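The Once-a-Year Spinning Wheel Inspection, With Comments

June again, and that means wheel check! I do mine every June before the guild picnic, on the back porch, with an old sheet spread out and a pot of coffee, and I look forward to it more than I probably should. Hatem Lamrani asked me to write my list down for the Brendiver spinners after his flyer came loose in the middle of a demo (he was fine, the bobbin was fine, a toddler was thrilled), so I've typed it up with my notes on how my own wheels did this year.

I have two wheels. The Trilimmont is a castle wheel, double treadle, Scotch tension, bought new. The Hirnen is a Saxony that came to me secondhand with one leg shimmed with a folded bus ticket. Where I say "the T" and "the H" below, those are the two.

Everything here is a hand-tools job. You'll want a soft rag, a cotton swab or ten, wheel oil, paste wax, a small screwdriver, the hex key that came with your wheel if you still have it, and fresh drive band cord. If your maker has a manual, the manual wins over anything I say.

Part 1. Before you touch anything

[ ] Take the fiber off. Bobbins out, orifice hook off, basket moved away.
Comment: I found 14 bobbins on the shelf, half of them with a few yards of singles I no longer recognize. Wound off and labeled "mystery." I'm going to ply them all together and it's going to be wonderful.

[ ] Floor is flat and the wheel doesn't rock.
Comment: T good. H rocks a little on the porch but sits level indoors. The bus ticket has been replaced with a proper leather shim.

[ ] Hair tied back, long sleeves pushed up, lanyards and scarves off. Flyer hooks will take hold of anything.

[ ] Kids and pets somewhere else while the drive wheel is turning. Spokes and curious fingers do not mix.

Part 2. Frame and legs

[ ] Push gently side to side at the top of the upright. Any click or wobble gets tracked down before you go on.
Comment: T had a loose bolt at the bottom of the upright, a quarter turn fixed it. I'd been hearing that click since winter and blaming my knee!

[ ] Legs tight in their sockets. Twist each one by hand. Don't hammer.
Comment: H, back leg turned freely. Dry air does this. Two wraps of waxed paper in the socket, pushed home, solid now.

[ ] Look for cracks along the grain, especially around the axle supports and wherever a screw goes in.
Comment: None on T. H has an old repaired crack at the table, glued by somebody who knew what they were doing. I marked both ends lightly in pencil last year and it hasn't moved past the marks.

[ ] Finish. Run a cotton ball over every surface your yarn or your hand touches. If it snags, sand lightly with very fine paper and wax.
Comment: One rough spot on T at the maiden. I love this part. You find splinters you'd never see.

Part 3. Drive wheel

[ ] Spin it slowly and sight along the rim. A bit of wobble on an old wheel is just character; a wobble that throws the band is a repair.
Comment: T runs true. H wanders slightly, always has, and never drops the band.

[ ] Spokes tight at hub and rim.

[ ] Axle seated on both sides, caps or pegs in place.
Comment: H was missing a peg when I got it. The replacement is a whittled chopstick and I will hear no criticism.

[ ] Wipe old oil from the axle before adding new. Black gunk on the rag is normal. Gritty gunk means wipe again.

[ ] Two drops of oil on each bearing point, unless the bearings are sealed. Sealed bearings get nothing at all.
Comment: T is sealed. I used to oil it anyway and all I did was collect dust.

Part 4. Treadles and footmen

[ ] Treadle hinges: leather supple and uncracked, or pins snug.
Comment: H leather was stiff. A little conditioner rubbed in overnight and it bends like new.

[ ] Footman connectors. Flex them and look on both sides. The flexible kind tends to split on the side you can't see from your chair.
Comment: Left one on T has a hairline split. REPLACED. This is the one item that would have ruined a day at the picnic, so hooray for checklists.

[ ] Nothing sticking up on the treadle surface. I spin in socks, so I'm picky about screw heads.

[ ] Treadle empty in both directions for a couple of minutes, with no band on, and listen. A healthy wheel makes a soft, even sound.

Part 5. Flyer, bobbins, brake

[ ] Flyer arms: hold it up to the light and look at the bend of each arm, where cracks start. A cracked flyer is retired on the spot. Please don't glue one and go back to full speed with it — it's spinning right beside your hand.
Comment: Both good.

[ ] Hooks all present, none bent open, none sharp.
Comment: T, one hook loose in its hole. Took it out, put in a sliver of toothpick and a dot of wood glue, screwed it back. Left alone until the next day.

[ ] Orifice smooth all the way through. Swab it. If cotton catches, so will your merino.

[ ] Whorl threaded on snugly, and you know which way it unscrews.
Comment: The H whorl is left-handed thread. I've written this on a tag tied to the wheel and I still got it wrong first try.

[ ] Oil the flyer shaft and both ends of the bobbin. This is the spot that wants oil most often, so treat it every time you sit down for a long session.

[ ] Brake band and spring. The spring should go back to its full closed length when you let off the tension.
Comment: New spring on T. The old one had stretched into a sad little slinky.
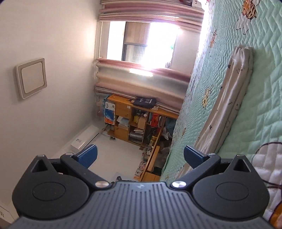

[ ] Bobbins, each one: ends glued on firmly, no chips in the rim, slides on and off freely.
Comment: Three with loose ends out of the pile. Glued, clamped with rubber bands, back in service. Ehab Zaki turns replacement bobbins for anyone in our group with an odd old wheel, and the one he made for the H runs better than the originals. Bring him an old one to measure from, even a broken one.

Part 6. Drive band

[ ] Fraying, shine, flat spots, lumps at the knot. When in doubt, make a new one. It's cotton string and it takes five minutes.
Comment: New on both. I do a sewn splice on the H so there's no bump going over the whorl, and a plain tight knot on the T because I'm impatient.

[ ] Tension just enough to drive the flyer. If you have to crank it down hard to get any take-up, something further back on this list needs another look.

Part 7. Around the wheel

[ ] Chair at a height where your knees aren't working uphill. Mine is an old Tavares kitchen chair with 8 years of spinning in it and a cushion that needs retiring.

[ ] Light comes over your shoulder and the lamp cord is well away from the treadles.

[ ] Combs and hackles capped or in their box. I mean it. Those tines are sharper than anything in my kitchen drawer, and a pair of combs face up on a sofa is the worst thing I've ever sat near.

[ ] Oily rags go outside, spread flat to dry, before they go in the trash. If you use linseed or any other drying oil on your wood, take this one seriously, as a wadded-up rag can heat itself and catch fire.

[ ] Fiber stored off the floor and looked over for moths. Shake out each bag in daylight.
Comment: All clear! One bag of alpaca I'd forgotten entirely, the color of weak tea. Started spinning it that same evening.

Part 8. Test spin

[ ] Ten minutes of an easy wool, medium whorl, nothing fancy. Notice squeaks, pulling, a bobbin that fills unevenly.
Comment: T silent. H has a tiny chirp at the back maiden when it's cold in the room, gone after one more drop of oil.

[ ] Check the bolts you tightened in Part 2 again after the test spin.

[ ] Write down what you did. My notebook goes back through the whole life of the T, with a running total of yards in the margin. This past year came to 2,612, my best yet, and mostly sock singles.

Result for this year: T passed after new footman connector and spring. H passed, with the pencil marks on the crack to be looked at again in the fall.

For the Brendiver folks, I'll have my oil, spare cord and a few spring sizes at the picnic, so bring your wheel even if it's making an awful noise. Especially then! There were 13 wheels on the grass last time and I got to poke at nearly all of them. If your wheel has a part that isn't on this list (electric people, I know, I know, I've never owned one) send me what you check and how often and I'll add a Part 9.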